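Gripper comparison for flat desktop objects: stapler keeps beating me
Trerketti Community > Arms and End Effectors > Grippers

Asked in Grippers – 2,611 views

I'm trying to decide between two parallel grippers for a two-arm setup and would like input from people who have used either one. The candidates are the Gruser two-finger (the older model with the angled fingers) and the Onitz slim version. Both bolt to our arms without an adapter plate, so mounting isn't the issue. Price isn't a big factor either, they're close enough.

The job is tidying ordinary office desks. Staplers, tape, pens, chargers, that kind of thing. The test object I care about most is a desktop stapler because it's heavy at one end, shiny, and its top is hinged. If I grab it across the top arm, the base can swing down. If I grab it low, the fingertips have to come very close to the desk, and I've scraped the surface twice doing that.

What I've done so far: nine pickup attempts per gripper, same stapler, same approach speed, controller is a Yensuk with stock settings. The Gruser gripper held on more often but needed more clearance on both sides. The Onitz fit into tighter spots and dropped the stapler more. I know nine is not a lot.

The other thing is the laptop. It stays on the desk during the runs, open, and I want the arm to be able to work near it without touching the screen. Wide fingers make me nervous there. The loose white charging cables are a problem too, mostly for the depth camera, which sees them one moment and loses them the next.

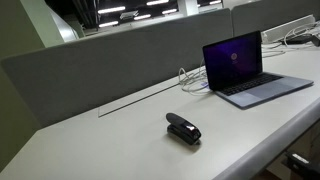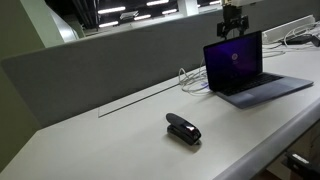
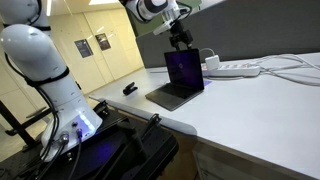
Posted by onitz_or_not, 6/7/19

So my questions are:

Is there a reason to pick the narrower fingers if most of what I lift is stapler sized or bigger?

Does anyone run different grippers on the two arms? I could put one of each on and be done with it, but then I have two sets of calibration to keep up.

And would a second camera help with the laptop screen? With the display on, that purple login background gives me bad depth readings. The glossy top of the stapler does it too, mainly at the front end where the ceiling lights reflect.

3 replies

benchside_k
Member

I had both of these for a while, so I'll go in order.

Fingers: keep the wide ones. A stapler wants to rotate in your grip and the only things that stop it are contact area and where you grab. Go for the heavier end, a little behind the head, with the fingers across the body and the tips low enough to get hold of the base. If you close on the top arm alone it will drop open on you no matter whose gripper it is. For the scraping, set your lowest height from a touch-off on the desk itself. Mine was set from the mounting platform, and the desk turned out to have a slight slope to it. Take the touch-off in a few places if the desk is long. Stick-on rubber pads on the fingertips helped me more than any setting did.

Mixed grippers: I did this and went back to a matched pair. The calibration is not hard, it's just that every time something goes wrong you have to work out which of the two files is at fault. If one arm will always do the small stuff, then fine, it may be worth it.

Laptop: don't rely on the camera for this. Measure where the open screen is, put a keep-out box around it in the controller with some margin, and include the gripper body in the collision model as well as the fingers. The Yensuk default only covers the arm links. Look at your second picture – the gripper is up over the laptop and those brackets splay outward at the bottom. If your model stops at the wrist, the planner doesn't know any of that is there.

For the cables, tie up what you can. If you have to leave them loose, make the box bigger on that side.

mtl_shop
New member

onitz is better imo. had mine since September no problems. never tried it on a stapler though

graywrist
Member

Mostly agree with benchside_k, but I want to add something on the camera question.

A second camera does help, if you put it at a different angle. Two cameras side by side will both get the same reflection off the stapler. I have one looking along the desk and one high up from the opposite side, and where one reads garbage the other usually has a usable number. You then need to decide which one to believe. I throw out any point where the two disagree by more than a finger width and plan on what's left. It is crude but it works for picking.

For the screen, try turning the brightness down or just letting it sleep before you buy anything. A dark glossy screen can still give holes in the depth, but it was steadier for me than a lit one. With a keep-out box you won't need the depth there anyway.

On your test numbers: I'd turn the stapler between tries. Both of my grippers looked great until I did that. With the long side facing the arm they were nearly the same, and with the head pointed at the arm the slim one fell way behind. Also write down your grip force. Stock settings on the Yensuk are on the low side for a two-finger gripper, and the slim fingers have less pad to make up for it. Raise it a step at a time and watch for the stapler closing on itself – mine fired a staple onto the desk on the first try after I changed it. Empty it first.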